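Workshop notebook - the back room bench
September - by the bench keeper
6 min read

Started 7:40, coffee first. Plan was one hour to get the gray table straight before the Kornbridge order needs it. Did not take one hour.

State of it when I came in: cables, two trays of offcuts, the label printer with no labels in it, somebody's sandwich wrapper. Everything off onto the floor in one go, then wipe down, then only put back what earns a place. Did the top with the mild cleaner. The strong stuff left a haze last time and I don't want to go through that again.

Outlets. These have bugged me since we moved in. They sit just above the table top, so anything pushed back against the wall blocks them, and then people run an extension across the walkway. New rule - a hand's width clear between the wall and whatever is on that side. Put tape down on the top as a line. Tape is ugly but it works. Will replace with paint marker if the line turns out to be in the right place. Give it a week or two.

Measured while I was at it. Depth left for working once the tape strip is taken out: 63 cm. Fine for the Wetton boxes long ways, not fine sideways. Wrote 63 on the underside with pencil so I don't have to measure it agian.

The blue case goes to the left end. It has been wandering between the shelf and the floor and the chair, and every time it wanders someone asks where it is. Left end, bottom corner, stays there. Dark lining picks up every bit of dust so lid down when you're sanding, please. Vacuumed it with the brush nozzle, came up OK.

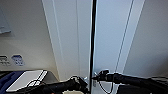 Thin white cable still needs a home. Too short to go round the back, too long to leave straight, so it ends up in a loop on top of things and then gets dragged off with whatever you pick up. Tried a binder clip on the table edge, clip slid. Tried the stick-on kind from the Rüegg drawer, that held for the morning at least. Check tomorrow whether the glue has let go. If it has, a small screw hook from below, nothing on the top surface.

Wall next. It's the plain off-white and it marks if you look at it. Three scuffs at table height, probably chair backs. Melamine sponge took two of them off, third one is into the paint. Touch-up can is from the old place and I don't trust the color. Do a test patch low down first, let it dry overnight, look at it in daylight. Do NOT just paint the scuff and hope, we did that by the sink and it looks like a bandage.

White panels with the grooves - dust sits in every groove. Dry brush top to bottom, then damp cloth over a plastic spatula, one groove at a time. Tedious. Got through the first panel and half of the second before my shoulder quit. They don't look like the same white to me, one seems a bit bluer. Could be the light. Could be they were different batches. Not touching that question today.

Late morning, Skendinach parcel came. 300 small bags and the wrong size of foam. Bags are right. Foam is going back, put it by the door with a note on it. Order ref ends 1656, quote that if they call, the rest of the number is on the slip and the slip is inside the lid of the box. Please don't throw out the box.

Sorted bags into the shallow tray. Tray lives UNDER the table now, not on it. I know it's handier on top. Everything is handier on top, that's how we got here.

Chair: one caster squeaks. Drop of silicone, still squeaks. Hair wound around the axle, picked it out with the hook tool, squeak gone. Should have looked first.

After lunch, tried the bench on an actual job. Packed a few of the Kornbridge sets start to finish. Things noticed:

- right-handed flow is OK, left-handed you keep bumping the case
- tape line gets ignored once you're in a hurry (me, inside ten minutes)
- need a spot for the knife that isn't "near my elbow"
- light is cool and pretty soft, good for checking scratches, bad for reading the brown ink on the slips

Knife: magnetic strip on the side of the shelf, there's one in drawer 203. Not up yet, needs the longer screws.

To do
- rest of second panel
- test patch of paint
- screw hook if the sticky one fails
- foam back to Skendinach
- find out who has the good tape measure, mine has lost its end tab

Stopped 3:15. Floor swept, offcuts bagged by thickness, wrapper in the trash. Second coffee went cold on the shelf.

Comments (3)

Sticky hook is on the floor this morning, so screw it is. Longer screws are in the coffee can, not the drawer.

Can the case go at the other end? I'm the left-handed one.

Foam got picked up, kept the slip. Tape measure is in my coat, sorry, will put it back after lunch.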